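From: Arnout Van Acker
To: garnora-list
Subject: Re: [garnora] Squeaky floors, worth fixing before sanding?

Nizar Najjar wrote:
> We pulled the carpet in the front room and found the old boards
> under it, all 49 of them. Lovely, but they squeak like mad near
> the door. Do I fix that first or sand first? And is 60 grit too
> rough to start with?

Oh, Nizar, congratulations! Old boards under carpet is the best kind of find, and I'm jealous.

Fix the squeaks first, definitely. Walk the room in socks, mark each noisy spot with chalk, then put screws down into the joist (2 per spot is usually plenty) and sink the heads well below the surface. A sander hitting a proud screw will shred your paper in a second, ask me how I know...

60 is a fine place to start if the old finish is thin. If it's gummy, go rougher for the first pass and work back up. I did our whole upstairs that way, over 700 square feet, and I'd do it again tomorrow!

For gaps, I mix the fine sanding dust with clear filler. Try it in a corner first, the color dries darker than you expect.
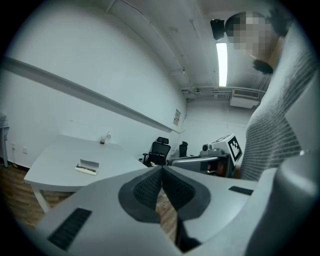
Duvero, April 27, 2019

One more thing I forgot: vacuum between grits, and get right into the gaps with the narrow nozzle. Then wipe down and leave it overnight before the first coat. Please post how it comes out, I really want to see that front room!

Arnout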